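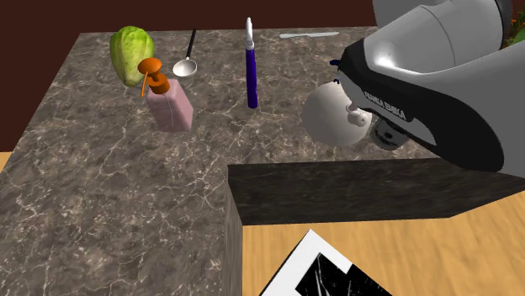
4. Construction and Simulation of the Workshop Arm

4.1 Setting and Scope

The build described in this section was carried out in the Zandier shared workshop, a members' space with two wood benches, one electronics bench and a small kitchen. The arm, named Grinine by its makers, was designed to pick up household objects from a counter and place them elsewhere on the same surface. Work on the mechanical parts was led by Sibel Ekinci. The simulation and the control software were written by Torbjørn Hägglund. All parts were made or fitted with tools available to any member, and no work was sent to an outside machine shop.

The budget was fixed at the start at 900 euros, excluding the computer used for simulation. The final cost was 765 euros. The largest single expense was the set of joint motors, which accounted for 375 euros. The remainder went to bearings, aluminum tube, wire and the power supply.

4.2 Use of Simulation Before Assembly

Grinine could not be tested on the workshop counter during most of the build, as the kitchen is used by all members. Control code was therefore written first against a rendered kitchen, in a software layer referred to here as Gelter. The layer accepts a commercial arm model in place of the home-built one. A Kinova model was used for early trials, and the Grinine model was substituted once its link lengths had been measured.

Figure 4. Simulated kitchen with the Kinova arm model. A white sphere is at the gripper above the marble counter. Other objects on the counter include a head of lettuce, a pump bottle and a ladle.

The sphere was chosen as the first object because its grasp does not depend on its rotation. This removed one source of error while the reach of the arm was being checked. The items shown in Figure 4 differ a good deal in height and outline, from the silver table knife lying flat near the far edge to the upright utensil with the purple handle. The planner treats every object other than the target as an obstacle, and each is wrapped in a simple box for collision checks. For the ladle this box is wasteful – the handle is thin, and much of the enclosed space is free – but a closer fit slowed planning on the workshop computer and was dropped.

The floor was also included in the collision model. In early versions it was left out, and the planner returned paths in which the elbow passed below the level of the counter.

4.3 Mechanical Build

The base of Grinine is a plate bolted to a plywood box filled with sand. The upper arm and forearm are cut from aluminum tube, with printed end caps that carry the bearings. The first set of caps cracked along the layer lines when the arm was held straight out under load. A second set was printed on its side, with thicker walls, and remained in use for the rest of the project.

The gripper, designed by Ekinci under the working name Renaud, has two fingers driven by one motor through a pair of gears. Bicycle inner tube is glued to the inside of each finger. Several glues were tried. Contact cement held best, provided that both faces were sanded and left to dry for the time stated on the tin.

Wiring runs outside the tubes. This is less tidy than an internal route, but it allowed a broken motor lead to be replaced without taking the forearm apart.

4.4 Transfer to the Built Arm

The first full run on the built arm took place on 05/07/2021. Joint limits and speeds were lowered for this run, and one member stood at the power switch throughout. A total of 11 pick attempts were made with a foam ball. Most failures occurred at the moment of closing, when one finger touched the ball before the other and pushed it away. The same fault had not been seen in Gelter, where both fingers close at exactly the same rate.

Two changes were made in response. Play in the gears was reduced with a thin brass shim, and the closing speed was halved for the final part of the motion. Hägglund also added a small random delay to one finger in the simulation, so that later grasp plans would be tested against uneven closing. The effect of these changes on objects with handles is treated in Section 5.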